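The paperless office, again

Tirnstead is going paperless, for the third time by my count. The new system is called Riltance, and the brochure says it will save each team 5 hours a week. It does not say who measured that, or on what kind of team.

I have my doubts. The last system, Stestix, lasted 10 months, and most of us in the Ledesma building kept printing the whole time - twice as much, if anything, since every scan needed a paper copy in case the scan was bad. Invoices still have to be kept for years. Has anyone asked the auditors whether they will take a link?

The trial starts on a Tuesday in September. Until I see a search that finds last year's lease in under a minute, my shelf stays where it is.
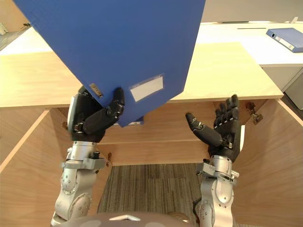
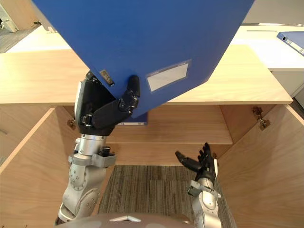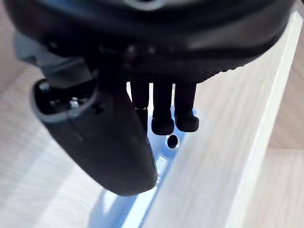
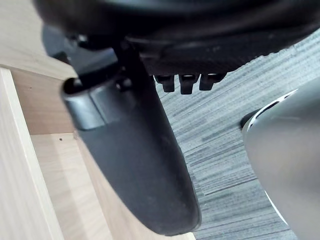
First two pictures: blue file, label still blank.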